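Jan 11, 2025
By Elspeth Strachan
Email this | Print this

Cormac Sheehan charges £38 an hour to sort out other people's garages, and I wanted to know what for. "Most clients own 500 screws and can't find two that match," he says. I said that sounded like my father, who managed perfectly well with jam jars. "Did he, though?"

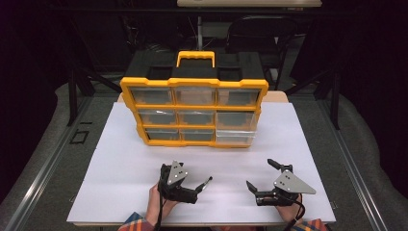
Small drawers, yellow frame.

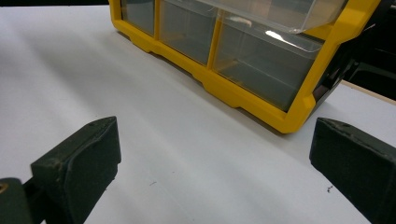
According to Jurić, a tidy garage lasts until June and then the paint tins creep back in. Sheehan doesn't really argue. He puts it down to people skipping the follow-up visit - for which he also charges. "I'd come back for less," he says, but wouldn't name a figure.

337 shares | 2 comments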